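Preguntas frecuentes sobre el equipaje - Residencia Folora

¿Cuántas maletas puedo traer?
Una grande y un bolso de mano por persona. Los armarios son de 1966 y tienen poco fondo.

¿Dónde guardo la maleta vacía?
En el trastero de la planta baja, con una etiqueta con su nombre. Abre hasta las 11 de la noche.

¿Qué ropa de abrigo hace falta?
En noviembre, un forro o un jersey grueso. La calefacción se apaga de madrugada.

¿Cómo meto las prendas gruesas para que no ocupen tanto?
Dobladas a lo largo y al fondo, con lo fino encima. Las bolsas de vacío también sirven - pero arrugan.

La ropa negra me llega llena de pelusa. ¿Qué hago?
Vuélvala del revés y pase un cepillo por el forro de la maleta antes de llenarla. En recepción prestamos rodillos.

¿Puedo enviar la maleta antes?
Sí, a la atención de Xuelian Yuan, hasta tres días antes de su llegada.

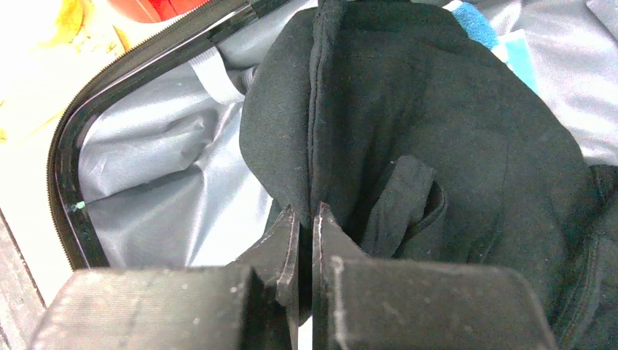

Prenda negra en una maleta con forro gris claro.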